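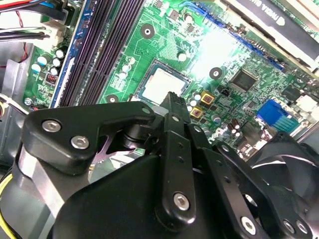 Replacing office computers: what we learned in Brorport. Speaker notes, Kiều Đặng, July 2023. Good morning. I manage equipment for the Brorport town offices, and before that I did the same job for the Curthorpe school district. My subject is when to replace a desktop computer and what to do with the old one. A lot of people in my job never open the case. The green motherboard on the first slide, with the CPU sitting on it, is the part most department heads mean when they tell me a computer is too old. In my experience it is seldom the part that is causing the complaint. Pause here and ask who in the room works from a fixed replacement schedule. Wait for hands.

Where we started

When I took over, the town had 1,130 computers on its books. The rule was five years and out. The rule had been written when a five-year-old machine really was slow for office work, and it stayed in the budget template after that stopped being true. Departments planned around it. If a manager didn't replace on time, the money went back to the general fund and was hard to get again the next year.

Mention the permit office here. Their machines were replaced on schedule and the staff still said the permit software was slow. The slowness was on the server side. They had new computers and the same wait at the counter.

What we do now

We dropped the age rule and went to a short review. Each department gets one visit a year, in June, after the budget is settled and before people leave for vacation. The technician asks the people who use the machine three things: what they wait for, what has failed, and what they have stopped trying to do. Then the technician looks at storage, memory, and whether the operating system will still get security updates.

That last item overrules the rest. If a machine can't run a supported operating system, it goes off the network. Say this slowly. I get asked every time whether there are exceptions. We allow them for equipment that never connects to anything, like the PC that runs the label printer at the water plant.

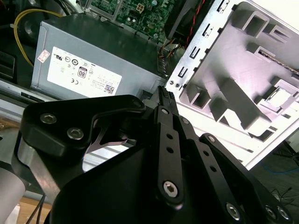 A desktop computer with the case opened.

Cost

Our average upgrade comes to $109 a machine in parts. Labor is 40 minutes if the technician has done that model before. I don't have a good number for the models we see once. Don't guess if asked.

The comparison with a new computer isn't only the purchase price. A new machine has to be set up, the old one has to be wiped, and the person at the desk loses part of a day finding where everything went. None of that shows on the purchase order. Finance accepted the labor figure and did not accept the lost time, so the official savings are lower than the ones I would claim.

Monitors and keyboards: skip if short on time. We replace them when they break.

Retiring machines

Wipe the drive before the machine leaves the department. We used to collect them first and wipe them in the storeroom, and we lost track of 2 drives that way. Both were found in a cabinet on the wrong floor, but the report took longer to write than the wiping would have.

Machines that still work go to Panganiban, the adult learning center on the east side. They take desktops only and they want the power cords. Everything else goes to the county recycler. Get the receipt with serial numbers on it. A receipt that says "one pallet, mixed" is no use in an audit.

Tracking

We keep the inventory in Zumer. It is a plain system and it does what we need. Any spreadsheet would work if one person owns it. The fields that matter to us are location, main user, last review date, and what was done. We took out the field for purchase age on the summary page. People kept sorting by it.

Questions

Likely ones: laptops (separate program, shorter life, batteries are the problem), leasing (we looked at it and the return terms were too strict for us), and warranties. On warranties, read yours before opening anything, and ask the vendor for the answer in writing.

The review form is on the handout table. Leave my email up on the last slide.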